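About Truviren

Truviren designs and supplies printed wall coverings and table coverings for small workrooms, studios and rented rooms. The company was formed when two suppliers, Rurholm (wallpaper) and Zwahlen (surface panels), combined their pattern archives. The archive holds 300 drawings.

The butterfly and moth paper has a pale pink ground with motifs in magenta, violet, purple and orange. The motifs overlap, so joins between lengths are hard to pick out.

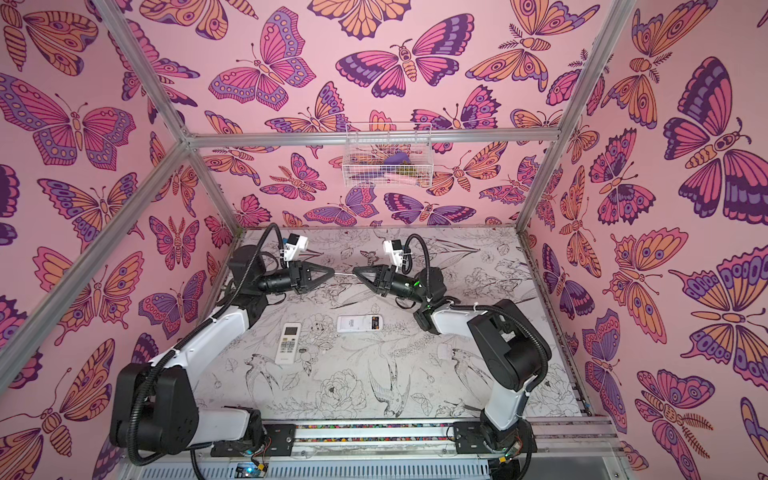
Wall papers are matched at the corners before trimming. Paste is applied to the wall, and each length is left for 10 minutes before the edges are rolled. A white wire basket can be hung on the back wall for small items.

Floor and table coverings are printed in dark line on white. The botanical series includes peonies, leafy branches, swallows and butterflies. Remote controls and other handheld items can be set down directly on the surface.

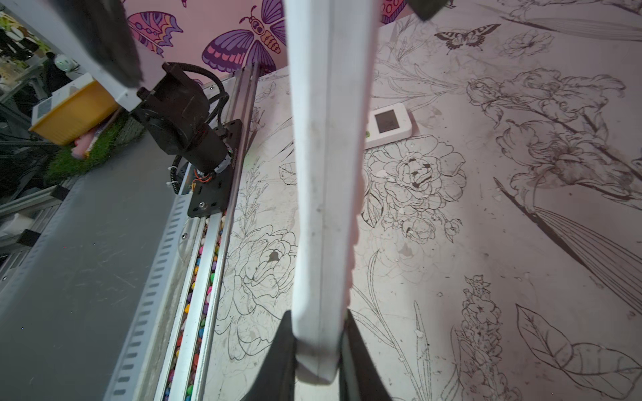 Coverings should be wiped with a damp cloth and mild soap. Solvents will lift the ink. Replacement panels are cut to order at our Hurthorpe workshop, with a minimum order of 2. Sample requests are handled by mail. The workshop is closed for stocktaking during May.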